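What a second arm really costs

Inger Zoëga keeps the budget for the sorting bench at Prundik in a spreadsheet with 16 rows. Only one of them is for robot arms. The rest covers the table, the clamps, the cabling, the grippers, the spare grippers and a line called "sundries", under which she files lamps, buckets and sweets.

The firm packs small mixed orders for gift shops from a unit outside Grundale, and last winter it began planning for its first automated bench. Before ordering anything for the packing floor, Zoëga wanted to know whether two arms could share a table and handle wrapped goods of different shapes.

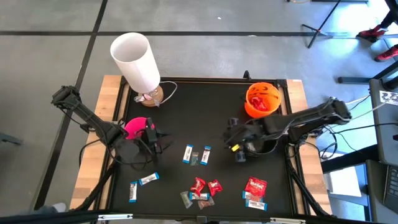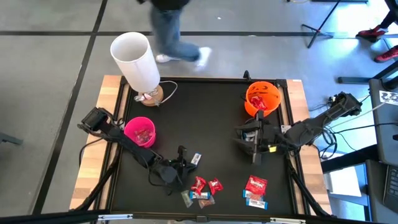 Two arms at the sweet-sorting table, with a pink bucket on the left in the second picture and an orange one at the far right in both.

Sweets were chosen for being cheap and awkward. A wrapped bar has a flat side and a fairly predictable weight. A twist-wrapped sweet has neither, and a thin see-through packet can be hard for a camera to pick out. Anyone pricing a bench should start with the goods, Zoëga says, and write down the worst three before ringing a supplier.

Her first quote came from Flikum, a dealer that sells refurbished arms by the pair. It looked reasonable until she read what was left out. There was no mounting kit, no emergency stop and no delivery beyond the loading bay. Adding those brought the extras to 2887 euros, and that was before anybody had been paid to set the thing up.

Setting up is where most small buyers go wrong, according to Aino Partanen, who advises workshops from an office in Lund. She tells clients to put aside as much for the first year's labour as for the hardware. Someone has to run the arms through the task over and over, reset the table each time and keep notes on what failed. "People budget for the machine and forget the person standing next to it," she says. "That person is there all day."

She also asks clients to plan the floor before the table. Two arms need reach on both sides, a place for the computer and a route for the cables that no one will trip on. At Prundik the bench took up a good deal more room than the old packing station – enough that a row of shelving had to be moved, at a cost no one had put in the spreadsheet. It has its own row now.

Grippers are the other running cost. Zoëga allows for three changes of finger pads a year and keeps a spare set in a drawer. Tables last, and so do rails and clamps. Cables do not, particularly where they bend at the wrist, and she buys them in twos.

The contingency line stands at 4000 euros. Partanen thought it too low and said so. Zoëga has left it where it is until July, when the lease on the packing station runs out and she has to decide between one bench and two. Flikum has offered a better price on a second pair of arms. The mounting kit is still extra.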